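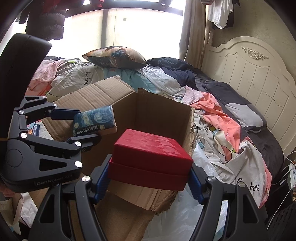
3.2 Das Bett als Packfläche

In den untersuchten Haushalten wurden Kleinteile auffallend oft auf dem Bett verpackt und seltener am Tisch. Die Bewohner legten die Gegenstände auf Laken und Decken ab, stellten den offenen Karton dazwischen und arbeiteten von dort aus. Im Teildatensatz Falesley trifft das auf 14 von 20 Packvorgängen zu. Gebrauchte Kartons überwiegen, Risse und ausgefranste Kanten wurden in Kauf genommen.

Für die Auswertung unterscheiden wir formstabile und nachgiebige Packstücke. Schachteln mit Deckel behalten ihre Maße und lassen sich am Kartonboden stapeln. Packungen mit Taschentüchern geben nach und wurden häufig am Rand oder in Restlücken untergebracht. Eine dritte Gruppe bilden kleine Pflege- und Hygieneartikel. Sie liegen verstreut auf dem Stoff und heben sich je nach Muster kaum vom Untergrund ab. Abb. 4 gibt ein solches Nebeneinander wieder: eine durchsichtige Packung Wattestäbchen und eine kleine orangefarbene Tube auf einem bedruckten, zerknitterten Laken.

Folienverpackungen wurden getrennt kodiert, weil ihr Umriss auf Textilien schwer zu bestimmen ist. Glanzstellen und lose Folienenden führten bei der Erstkodierung zu abweichenden Größenangaben. Strittige Fälle haben zwei Kodierer unabhängig voneinander erneut bearbeitet.

Abb. 4: Wattestäbchen in Klarsichtfolie und Tube auf dem Bettlaken.
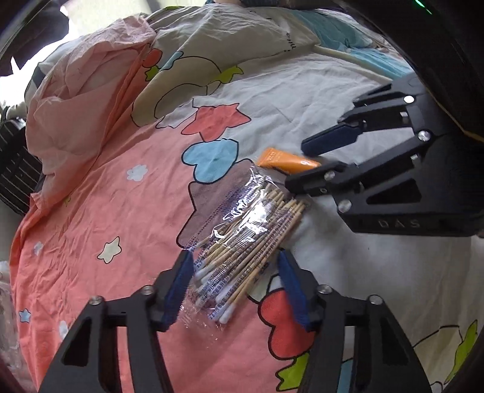

3.3 Reihenfolge des Einpackens

Die Reihenfolge wurde für alle 200 Packstücke des Teildatensatzes protokolliert. Als eingepackt gilt ein Stück, sobald es im Karton losgelassen wurde. Spätere Umlagerungen innerhalb des Kartons sind gesondert vermerkt und gehen nicht in die Rangfolge ein.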